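List: Skekstead household methods
Subject: Re: Clearing a sofa bed that has turned into a wardrobe
From: Aitana Echevarría
Sent: August, 9:41 pm

The earlier message is quoted below, with my replies in between. I have cut the part on mattress depth, as it was dealt with in the other thread.

> We have a small room at the back of the house with a sofa bed in one
> corner. In theory it is a guest bed. In practice everything that comes
> off the clothesline gets thrown over the back of it, and by the end of
> the week the seat is gone as well. How do you get it back to being a
> bed without taking a whole afternoon?

Same arrangement at our end, with the sofa bed in the corner of a kids' room. I went through it again this month and kept notes. The full job took 112 minutes the first time and 41 the second. The difference was the order of work, so that is what I will set out.

Start with the back of the sofa. Clothes on the top edge slide down onto the seat whenever anything below them is pulled, and you end up sorting the same shirt more than once. Two people are better than one for this part. Lift by the edge of the garment, one at a time, and let each one hang before deciding where it goes. Dark greys and blacks look identical in a heap, and a hanging garment is much easier to identify. 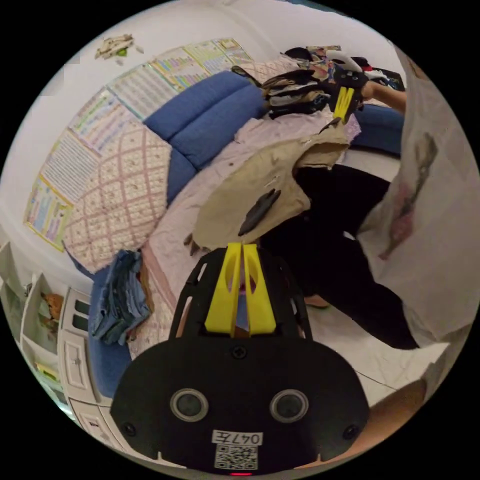 Leave the sheet on the seat until the top is clear. It keeps the clothes off the upholstery and you can gather up anything small in it at the end. Large cloths with a frayed lower edge should come off by themselves and be shaken outside. Ours left bits of thread on everything it was folded with.

> I've been sorting into categories as I go (wash, keep, mend, give away)
> but I run out of floor.

Four categories is too many for a small room. I use 2 at this stage: clothing, and everything that is not clothing. Caps, bags and boxes go in the second lot. The finer sorting can be done on a table in another room. If you use the Dokeo sheet from the list files, leave columns three and four blank until then.

Keep the whole unsorted lot at one end of the seat and work toward it from the other. Cushions go back on the cleared end straight away. It stops you putting things down there again. 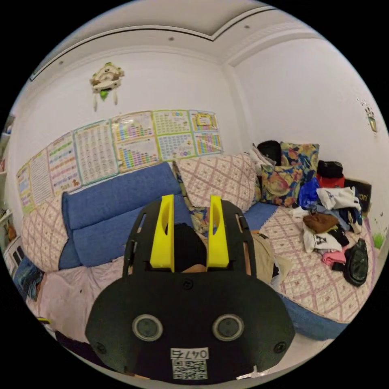 On cushions: the long bolster goes flat against the wall first, then the square ones, then the pillows in the corner. If your cushion covers match the seat cover, wash them together or not at all. I washed one of ours separately last year and the pink is now a shade off from the others. It is a small difference but it is visible in daylight.

Plastic bags found in the pile should be emptied, even when they feel empty. I found the missing Hapeta mattress clips in one, all 5 of them.

> Also, is it worth taking down whatever is on the walls while you're at
> it? Ours is covered in kids' charts and the bed knocks them.

I would leave them. Charts held up with tape will usually survive if the cushions are kept a hand's width below the bottom row. Removing them takes paint off our walls, and they never go back up straight. Where a chart is already lifting, press the corner down and add one short piece of tape on the side, not across the printed part. Wipe them with a dry cloth only.

Soft toys hung on the wall can stay as well. Check the hook or tape while you are up there.

> Last one. Do you store bedding on the bed or off it?

Off, with one exception. Spare sheets are in a Hustosach bag under the hall stairs. One blanket stays on the bed, because the room cools down quickly at night and I do not want to be looking for it in the dark. It is supposed to be folded at the foot. It generally hangs over the edge.

The small shelf unit gets done last. Ours has diagonal compartments, and I cannot recommend them for anything with a flat base, as it all leans. Take everything out, wipe toward the lower corner of each compartment where the dust collects, and put back only what fits without being wedged.

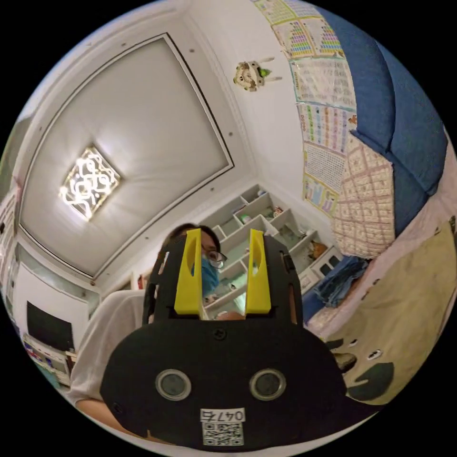 Bed side of the room, with the blanket over the edge and the shelf unit at the back.

I have not tried the version with the seat folded out flat. If anyone on the list has done it that way, I would like to know the time taken and whether the cushions were moved first.

Aitana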